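A Morning with the Bathroom Robot at Dabbas

I had been promising Touran Shirazi a visit ever since she moved to the Dabbas lab in Graltport, and in the end I caught the early train on June 13, 2019, with a bag of pastries on my knees and far too many questions. She met me at the door, took the pastries (wisely!) and led me straight up to the practice bathroom, where the two-armed robot they call Hukance spends its working day.

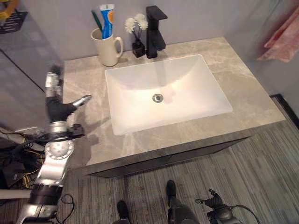 Looking after Hukance is mostly a matter of hands, Touran told me, and the hands get a proper going-over every 16 hours of running. Nima Babaei wipes down the fingers, moves each one through its travel and then goes over the ring of small bolts on the round arm joint, which he showed me with real affection. He also follows every cable with his thumb, from the wrist back, feeling for nicks. I could have watched him all morning.

After that we had coffee, and Hala Karaki explained the wrist cameras, which she checks herself after each service.
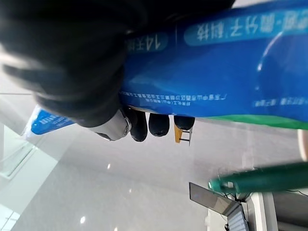
A wrist camera that has slipped a little on its mount will spoil a whole day's grasping, so Hala keeps a reference picture for each hand and compares it with a fresh one. She likes to do this with something in the grip, and a big blue plastic package with fingertips pressed against its edge suits her nicely, as she can see at once where the fingers meet the plastic. If the view is off she loosens the mount, nudges it and starts over, and she says 24 tries is her record, on a bad day in July.

The toothpaste job comes last, once hands and cameras have both been signed off in the logbook.

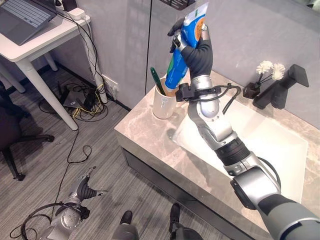
Touran is fussy about the slack in the cables too, and has been known to redo a loop three times before lunch. Too short and it tugs at the wrist, too long and it catches on things. I went home with a page of notes and an invitation to come back when the new fingers arrive from Tetovlow.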